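Floor work at Dimitrov Building moves to ground level

September 2023

Work on the ground floor of the Dimitrov Building has started, following completion of the upper level in April. The contractor, Patberg, is correcting uneven areas in the base, replacing damaged edge strips and renewing the finish in the rooms where it has worn through. The building stays open. Rooms are taken out of service one at a time and returned once the surface has passed a hardness check.

The survey that preceded the work recorded 13 locations where the floor was out of level by more than the limit set in the building standard. Most are near doorways and along the joint between the original building and the later extension. The joint was filled when the extension went up, and the filler has since shrunk away from one side. Carts catch on it, and the cleaning machine leaves a line of dirt that has to be removed by hand.

Bujar Shehu, who manages the project for the building owner, Irnel, said the joint was the main reason the ground floor could not be handled the same way as the upper level. "Upstairs it was grind, patch and seal," he said. "Down here the two slabs move separately. If we put a rigid patch over the joint it will crack in the first cold season, so that section gets a flexible filler and a cover strip."

The filler and the sealer are both from Civine and were used upstairs without complaint, apart from a slow cure in the north corridor, where the heating had been turned down. Room temperature is now logged before each application. If the reading is too low, the crew moves to another task and the room is heated overnight.

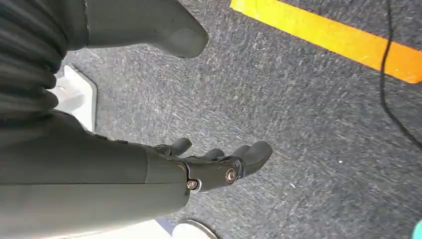
Each room goes through the same sequence. Loose items are moved out or lifted onto blocks, and the floor is swept, vacuumed and washed with a neutral cleaner. When it has dried, the crew checks it with a long straightedge and marks the high and low areas in chalk. High areas are ground down with a dust extractor running. Low areas are primed and filled, then checked again before any sealer is opened.

Moisture readings are taken at the center of the room and at the outside wall. On the upper level this was a formality. At ground level two rooms on the east side gave readings above the sealer's limit, and both have been moved to the end of the schedule. Shehu said the likely source was a downspout that drained against the foundation. The downspout has been extended and the rooms will be measured again before a decision is made. If the readings have not dropped, those rooms will get a moisture barrier under the finish, at extra cost.

Heavy equipment and fixed benches stay where they are. The crew works up to the base plates and seals the edge by brush. Occupants asked whether benches could be unbolted so the finish would run underneath, as was done in part of the upper level. Irnel declined, citing the time needed to reset and level them afterward. The areas under the benches will be cleaned and left with the existing finish.

The total area in this phase is over 75 square meters, not counting the entrance, which has its own matting and was replaced separately. The schedule allows nine working days for grinding and filling. Sealing follows room by room and is not included in that figure.

Occupants are asked to observe the following while work continues:

Do not walk on a sealed floor until the tape across the door has been removed. The surface feels dry well before it will take a load.

Do not put rubber mats or rubber-footed equipment back until the date written on the door sheet. Some rubber compounds stain fresh sealer, and the stain cannot be washed out.

Lift furniture back into place. Felt pads are available from the front desk for chairs and light tables. Casters should be wiped clean of grit first.

Use plain water on spills for the first week. Degreasers and ammonia cleaners soften the finish while it is still curing.

Report chips or soft spots by room number, with the distance from the nearest wall. Reports that say only "by the door" were a problem upstairs, where several rooms have more than one.

Grinding is done before regular hours where possible. Patberg has hung plastic sheeting at the corridor ends and changes the extractor filters daily, but fine dust has still reached the stairwell, and the handrails there are being wiped down each morning. Anyone storing open paper stock or optical parts near the corridor should cover them.

The old edge strips are not being reused. They were fixed with short screws, many of which had pulled out, and the replacements are wider and fastened at closer spacing. The strip at the loading door is on back order. A temporary ramp is in place there and should not be used for pallet jacks.

Questions about room dates go to the front desk. The current door sheet takes precedence over the schedule sent by email.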